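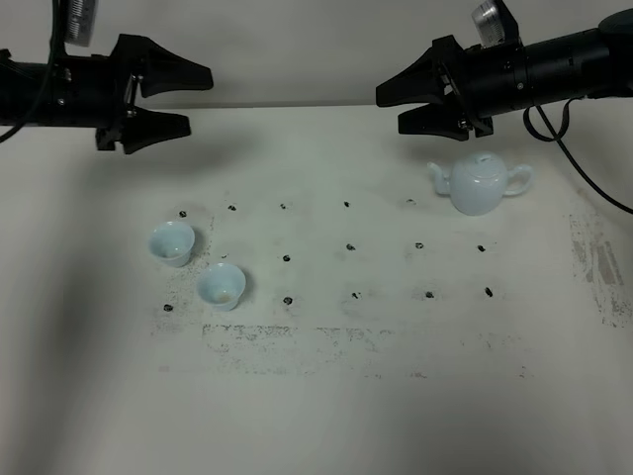

**Durinbridge Tea & Crockery Club** | Outings page | 24 Feb 2022

Well, we finally got to Hodeo! Two of us drove up (Iolo Morgan behind the wheel, me on snacks and map) and I've come home with a notebook full of scribble, so forgive me if this wanders a bit.

If you haven't been to one of their open days, it's a friendly sort of place. You sign in at the front, hang up your coat and then you're pretty much left to roam. Parking is round the back past the Poltura warehouse, and do ignore the sign telling you otherwise, we went round the block twice because of it.

What I wanted to see was the tea things, naturally. One little pot and small cups to go with it, all in that pale blue I can never walk past. The colour sits somewhere between milk and a very early morning, and I have a soft spot for a pot with a proper knob on its lid. My nan had one where the knob had been glued back on so many times you poured with one finger crossed. Small pots like these suit me down to the ground, as I drink on my own most afternoons and hate a big pot going cold.

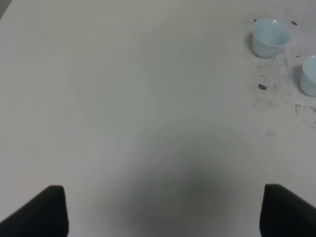
I had a good long chat with one of the hosts over morning tea about cup shapes, which I know is a bit of a hobby horse of mine. I like a wide rim and a narrow foot. The tea cools faster at the top, you get the smell of it before you get the taste, and your fingers have somewhere to go when there's no handle. The catch is that they tip more easily than a straight-sided mug, and my kitchen bench has the stains to prove it. She prefers a mug, so we agreed to differ and had another biscuit.

We also got onto tea stains inside cups (of course we did). I use bicarb on a damp cloth and leave it at that. Iolo says a bit of colour in the bottom of a favourite cup is perfectly fine and he hasn't scrubbed his since September. I've seen that cup and I have my doubts!

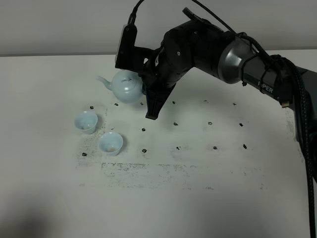
Tejada wrote to me afterwards that bicarb is too scratchy for a soft glaze and that a soak in warm water with a splash of vinegar does the job overnight. I'm going to try it on the chipped one first and will report back.

Lunch was soup and a bun, very decent, and then there was a talk on glazes that ran well over time. I didn't mind a bit. I wrote down that a small pot of 200 mL fills two little cups nicely with a dribble left over, and that you should warm both pot and cups before you start, a step I skip whenever I'm in a hurry.
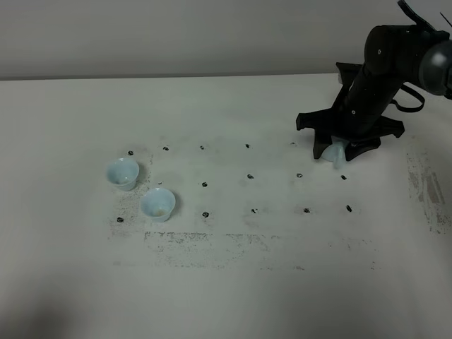
The other thing I asked about was how people store cups this size at home. Stacking makes me nervous, so mine live on their own shelf with a folded tea towel under them, and I only bring out the ones I'm going to use. Iolo wraps his in newspaper and then can't find them.

We left mid-afternoon and got home before dark. If there's enough interest I'd love to get up a proper carload for the next one, so let me know at the club meeting or pop a note in the tin. Bring a cushion for the talk, the chairs are hard.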